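Handout 5: Gathering Examples at Home with the Hand-Held Gripper

Welcome back, everyone. Last time we talked about why a learning system wants examples from real homes, and I promised we would get to the part where you go out and gather some yourselves. So this handout is the long chatty version of what I said at the board, plus the bits I ran out of time for (the projector ate most of our first half hour, as you will remember).

What you are collecting

For the Manole assignment each group records 90 short episodes. An episode starts with the gripper open and clear of the objects, has one task in it, and ends with the gripper open and clear again. One task! I know it is tempting, once you are comfortable and everything is going along nicely, to move a second thing while you are there, but an episode with two tasks in it has to be split by hand later, and the person splitting it will be you.

Your 90 go into the shared Nollosen set, which stands at a little under what we want. The goal for the end of June is 3,000 usable episodes across all the groups, and by usable I mean that somebody other than the person who recorded it has watched it through and said yes.

The task family this term is "tray work": taking small items out of a shallow tray, putting them back, sorting them, and shifting them from one side to the other. Small personal things are lovely for this. They roll, they fold, they tangle with each other, and they come in all sorts of stiffness, so the system gets to see a hand dealing with something squashy and then something hard within the same session.

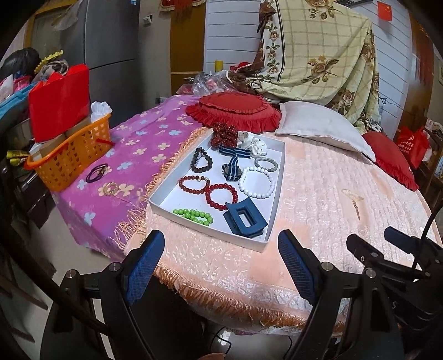
Now, on pace. Nearly every new collector goes too fast. You have been picking things up since you were a baby and your own hand hardly needs you to think about it, but the tool is wider than your fingers and it closes on a straight line. Give yourself a breath before you close, another once you are closed, and then lift. If you talk yourself through it under your breath, so much the better, as that seems to slow people down to just the right speed. The sound is thrown away before training, so nobody will hear you muttering.

Before the first episode of any session:

- Open and close the gripper fully, three times, well away from the objects.
- Check that the finger pads are seated and the screws are snug.
- Make sure the cable has enough slack for the longest reach you plan to make.
- Write your group name, the room and the task on the session sheet.
- Clear your phone of anything that will buzz you into jumping.

Setting out the tray

People always ask me how messy a tray should be, and my answer has changed over the years. I used to want everything neatly spaced. Then we trained the first Starkar model on nothing but neat trays, and it did beautifully until two things touched, at which point it hovered over them like a worried aunt. These days I ask for a mix: some layouts with space around every item, some with a bit of overlap, and a few real heaps.
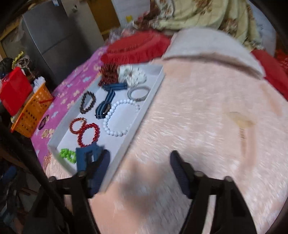
Overlap is where I would like you to spend your extra effort this week. When two items share a spot, the system has to learn where one ends and the next begins, and it has a much harder time when they are close in color and shape. Two red bead bracelets lying across each other in a figure eight make a very good hard case, and a white pearl one nearby gives you an easy pick from the same layout. Record the easy pick and the hard pick as separate episodes and label them as such. Change the layout after every few episodes too — turn the tray, swap the corners, nudge it along the bed or table — or the system will learn where things sit and never bother learning what they look like.

A word about backgrounds. Please leave the room more or less as it is. I had one group, very kind and very thorough, who tidied an entire bedroom and hung a plain sheet behind the bed before they began, and I did not have the heart to tell them until the following week. Patterned blankets, cushions, furniture, a basket of bits and pieces, all of that is welcome. Do put away letters, family photographs, medicine labels and anything with an address on it, and ask everybody who lives there before you start.
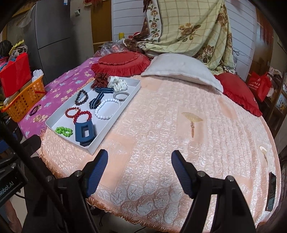 Labels, then, which I know are the dull part. Each episode gets one plain sentence, written the way you would say it to a friend: "put the hair clip back in the tray," or "move the green bracelet to the other side." No codes and no abbreviations. If you dropped the item and picked it up again, say so in the notes column and keep the episode. Recoveries are precious. In the Lerkomside pilot we had 73 of them, and I would happily have traded a good pile of perfect runs for more.

What you should throw out is anything where the view was blocked for most of the task, where you used your bare hand to help, or where you stopped halfway to answer the door. Mark it "discard" on the sheet and record another. Please don't delete the file yourself, as gaps in the numbering cause me a surprising amount of grief.

For next time: bring your session sheet, your first batch, and one episode you were not sure whether to keep. We will watch those together and argue about them, and it is usually the most fun hour of the whole course.

Questions about this handout: see the course page or come by at office hours, 3 p.m. | © Course staff, for class use | Back to top

Related handouts
Handout 3: What Counts as One Task?
Handout 4: Care and Feeding of the Gripper
Handout 6: Watching Each Other's Episodes
Session sheet (blank)
Notes from the Lerkomside pilot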